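# Workplace Listening Sessions: Frequently Asked Questions

Dratley offers confidential listening sessions to staff who find that conversations with a colleague or manager have become strained. Please read the answers on this page before submitting a request. 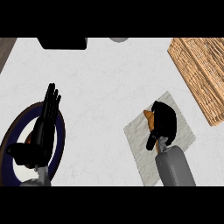

Sessions are open to all employees, including those on fixed-term contracts and those still in their probation period.

## What is a listening session?

It is a structured conversation between two people, led by a trained facilitator. Each person speaks in turn for up to 20 minutes while the other listens without replying. The listener then repeats the main points in their own words, and the speaker corrects anything that has been misunderstood.

## Is this the same as mediation?

No. Mediation aims at a written agreement. A listening session produces no agreement and no record of what was said. Participants who later wish to proceed to mediation may ask to be referred.

## Who leads the sessions?

The service is directed by Ivars Lepik. Facilitators are drawn from departments other than those of the participants. You may decline the facilitator assigned to you once, without stating a reason.

## Must my line manager be told?

Your manager will be informed only if you need to be released from duties. The notice gives the time of your absence and nothing further.

## What if the other person refuses to attend?

Attendance is voluntary for both parties. If an invitation is declined, you may book an individual appointment to prepare for a direct conversation. Refusal is not noted on any personnel file.

## May I bring notes?

Yes. Notes should describe particular occasions and their effect on you. Messages from third parties may not be read aloud.

## Where are sessions held?

Sessions take place in the Žukauskas Room at the Bindport office, or in Room 226 at Rerker. Remote sessions are available where both participants join separately.

## How do I apply?

Complete the request form on the staff portal. The statement of concern is limited to 1000 characters. Applicants normally receive a reply within nine working days. No sessions are held in August, and requests received that month are answered in September.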